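# À propos de Zondudell

Zondudell rédige des règles de travail pour les cellules robotisées qui assemblent, démontent ou réparent du matériel électronique. Nous écrivons les procédures, nous les essayons sur nos propres postes, puis nous formons les équipes qui devront les appliquer. Nous ne vendons pas de robots et nous ne touchons pas de commission sur ceux que nos clients achètent.

L'entreprise a été créée par Jytte Eyvindsson, qui avait passé une bonne partie de sa carrière en atelier de maintenance informatique avant de s'occuper d'automatisation. À ses débuts dans ce domaine, elle a vu arriver des machines bien réglées, dans des ateliers où personne n'avait décidé qui pouvait modifier une trajectoire, ni à quel moment une pièce manipulée devait être mise de côté. Les premières fiches ont été écrites pour répondre à ces deux questions. Elles servent encore, sous une forme un peu allongée.

## Où nous travaillons

Nos locaux sont à Pustham, dans un bâtiment de plain-pied de 1195 m². On y trouve l'atelier d'essai, une salle de formation, la réserve de matériel et les bureaux. Le sol de l'atelier est dissipatif, et les postes sont reliés à une terre commune contrôlée chaque mardi matin avant la mise en service.

Un second site, à Undovlow, est plus petit. Il accueille les formations pour les clients qui préfèrent ne pas faire venir leurs équipes jusqu'à Pustham, ainsi que les archives papier que certains contrats nous obligent encore à conserver.

## Ce que nous écrivons

Notre référentiel interne s'appelle Gál. Il compte 190 fiches, chacune consacrée à une opération ou à une situation : prise d'un composant, ouverture d'un boîtier, reprise après arrêt d'urgence, changement de doigts sur une pince, passage de consigne entre deux équipes. Une fiche tient sur deux pages au plus. Quand elle déborde, nous la coupons en deux fiches.

Gál ne remplace ni la réglementation ni les normes applicables aux machines. Chaque client reste responsable de son analyse de risques et de la conformité de son installation. Nos fiches viennent après, au niveau du geste et de l'organisation du poste, là où les textes généraux laissent à l'exploitant le soin de décider.

Les opérations sur carte mère occupent une place importante dans le référentiel. La pose et la dépose d'un processeur, en particulier, ont demandé plusieurs réécritures. Les contacts du support sont fragiles, l'orientation de la puce ne souffre pas d'à-peu-près, et la pince masque facilement ce que l'opérateur voudrait vérifier.

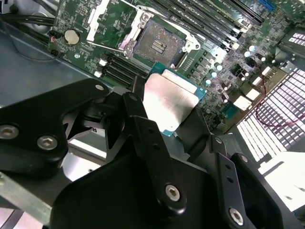 *Processeur tenu entre les doigts de la pince, au-dessus d'une carte mère dont le support est ouvert.*

Pour cette famille d'opérations, nos règles sont les suivantes :

- La machine hôte est débranchée avant toute intervention. Le débranchement est constaté par une personne, jamais déduit de l'état d'un capteur.
- Le levier et le cadre de maintien du support sont entièrement relevés avant l'approche du processeur.
- La puce est prise par ses bords. Aucun doigt ne doit toucher la face portant les contacts.
- L'effort de serrage est fixé dans le programme et ne peut pas être modifié depuis le pupitre de conduite.
- Le repère d'orientation est contrôlé avant la descente. En cas de doute, le bras remonte et attend.
- Le processeur est posé sur son support sans pression. La fermeture du cadre constitue une opération distincte, avec sa propre fiche.
- Toute chute de composant entraîne sa mise à l'écart, même s'il paraît intact.
- Les câbles présents dans le boîtier sont dégagés du volume de passage de la pince ou déclarés comme obstacles dans le programme.

La visserie des pinces fait l'objet d'un contrôle séparé — à chaque changement de doigts et à chaque reprise de poste. Le couple relevé est noté sur la feuille du poste, avec les initiales de la personne qui a tenu la clé.

## Comment une règle entre dans le référentiel

Une proposition peut venir d'un client, d'un formateur ou d'un technicien de l'atelier. Elle est rédigée sur une demi-page, avec l'incident ou l'observation qui la motive. Deux personnes qui n'ont pas participé à la rédaction l'essaient ensuite sur un poste, sans aide orale. Si elles doivent poser une question pour avancer, le texte retourne à son auteur.

Jytte Eyvindsson signe toutes les fiches avant diffusion. Elle refuse les formulations comme « avec précaution » ou « si nécessaire », que l'on trouvait encore dans nos premières versions. Une fiche doit dire quel geste faire, dans quel ordre, et à quel moment s'arrêter.

Les fiches sont relues chaque année en février. Une règle supprimée reste consultable, avec le motif de sa suppression, parce qu'il est arrivé que nous en rétablissions une. Le registre des essais et des modifications contient à ce jour 1397 entrées. Nos clients sous contrat peuvent le consulter en entier, y compris les essais ratés.

## Formation

Nous formons trois publics : les opérateurs, les techniciens qui programment les trajectoires et les responsables d'atelier. Les groupes sont limités à six personnes par poste. La partie théorique occupe la première matinée, et le reste se passe devant la machine.

Les responsables d'atelier suivent la même partie pratique que les opérateurs. Certains s'en étonnent. Nous avons gardé cette disposition — elle évite qu'ils demandent ensuite des cadences incompatibles avec les contrôles prévus.

Le matériel utilisé en formation est du matériel déclassé. Aucun composant passé par nos postes n'est remis en vente ni renvoyé en production.

## Ce que nous ne faisons pas

Nous ne délivrons pas de certification de machine et nous n'intervenons pas comme expert dans un litige entre un client et son intégrateur. Nous ne rédigeons pas non plus de procédure pour un poste que nous n'avons pas vu fonctionner. Un plan et une vidéo nous permettent de préparer une visite, pas d'écrire une fiche.

## Nous rendre visite

L'atelier de Pustham se visite sur rendez-vous. Les chaussures fermées sont obligatoires et des talonnières antistatiques sont prêtées à l'accueil. Les photographies sont autorisées, sauf sur les postes signalés par un panneau jaune, réservés aux travaux sous accord de confidentialité.

Pour une demande de formation ou la relecture d'une procédure existante, merci de préciser le type de poste, la pince utilisée et les opérations concernées. Une première réponse est envoyée sous deux jours ouvrés.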